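The Fit of a Peg
June | By the Oketti staff

A shape sorter is judged by its clearances. The block must enter its own opening without force and be refused by all the others. Oketti measured boards from two makers, Tkachuk and Pekar, at the Vumcombe workshop.
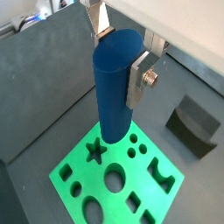
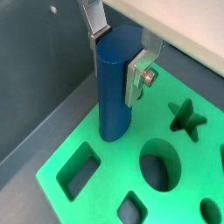 Dark blue cylinder and green sorting board, in both views.

The cylinder is the most forgiving piece in any set. It has no corners to line up and needs no turning about its own axis, so the only errors left are offset and tilt. Tilt causes most jams. A long peg entered at an angle touches the wall at two points and binds, and pushing harder makes it worse.

Stars and crosses behave differently. Each point has to be matched by rotation before the piece will drop, and small burrs in the inner corners stop it early. Rounded tips help.

Board thickness also matters. A deep wall guides the peg once it has started but gives it more surface to bind against. A light chamfer on the upper rim corrects small offsets. Tkachuk cuts one on every opening; Pekar leaves the edge square.

We logged 739 insertions over 14 sessions. Wear at the rims was slight on both makes.

Contact the Oketti editorial desk | © Oketti | Back to top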